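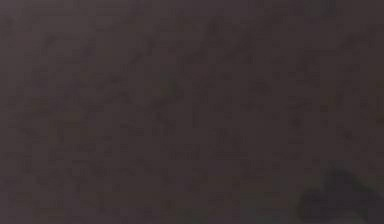
Simulated close view, dark surface, with what is most likely the gripper or arm at lower right.

By Nermin Uysal – November
3 min read

Most camera comparisons for simulated manipulation rank mounts by success rate on a pick task. I think that ranking is close to useless until someone has reported how often each mount gives the controller anything to work with.

At Niscombe we ran 1108 simulated episodes, split between a close mount near the gripper and a wider room view. The close mount is the default in our group, and Ramiro Paredes still defends it. His case is sound at grasp range, where a wide view spends very few pixels on the object. But a policy does not live at grasp range. We pulled 200 close-view frames at random and 48 had no edge that our feature matcher would accept. A controller fed those frames is running on joint state and memory, whatever the paper calls it.

The wide view has the opposite fault. A counter at the far end of a parquet floor is easy to localize. The items on top are another matter: a red one and a green one separate by color, and a thin gray upright one may be a bottle or a utensil. The upper image border also crops the taller items, so height estimates from that pose should be thrown out. A large dark surface takes up the right side and adds nothing to the estimate.

Radka Stoyanova suggested tilting the wide camera up a few degrees. I would do that before buying or modeling any new gripper.

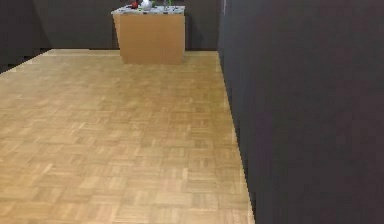 What to report

Publish the share of unusable frames per mount, next to the success rate. State the rejection threshold. Keep the arm controller fixed while the cameras change – we failed to do this in our first Balogh runs and had to discard them.

Last updated: Thursday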